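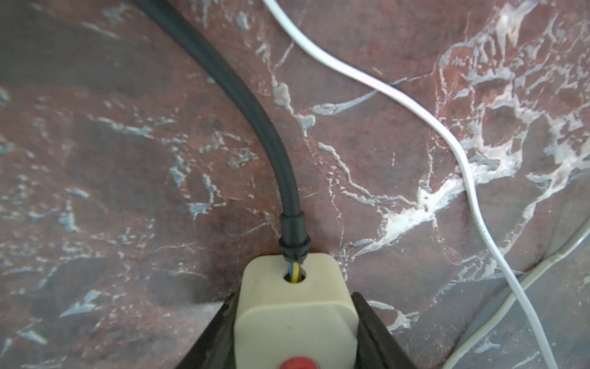
Oltgate Weather and Seasons Card Set – Norwegian

The Oltgate set gives primary classes a simple way to practise weather words, the seasons and the months in Norwegian. It was written by Signe Fjeld for teachers who see each class once a week and have to fit the language in around everything else.

What is in the box

60 picture cards, 30 word cards and a teacher's booklet of 16 pages. The picture cards are A6 and have no text on the front. The Norwegian word is on the back in lower case, with the article where one is needed. Word cards are the same size, so the two packs can be shuffled together for matching games.

The booklet has short activities that take between five and ten minutes each. Most need only the cards and a bit of floor space. There is a pronunciation guide for teachers who are not confident with the vowels, and a page on å, æ and ø.

Using the cards in class

Start with four weather cards and the question "Hvordan er været i dag?" Hold up a card, say the answer and let the class repeat it. Once the children know the first four, add two more each lesson. In November you will get plenty of use out of rain, fog and wind, so the booklet puts those early – snow comes in the third activity.

For older children, put the season cards in the four corners of the room and call out a month. They walk to the right corner and say the month back to you. It works well with up to 30 pupils, though a hall is better than a classroom for the bigger groups.

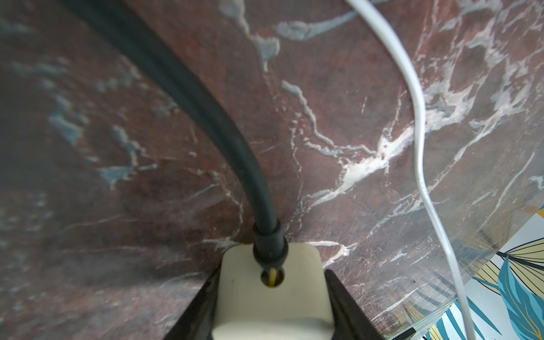 Other languages

The same set is available in Swedish and Danish. An Arabic edition, with the text prepared by Khalil Tannous, has larger word cards and a separate booklet on reading from right to left. Editions cannot be mixed within one box.

Ordering and delivery

Sets are sold singly or in packs of four. Orders placed before noon on a Tuesday go out the same day, and all others leave within three working days. Schools can pay by invoice. Replacement cards are sold one at a time – please quote the number printed on the back of the card.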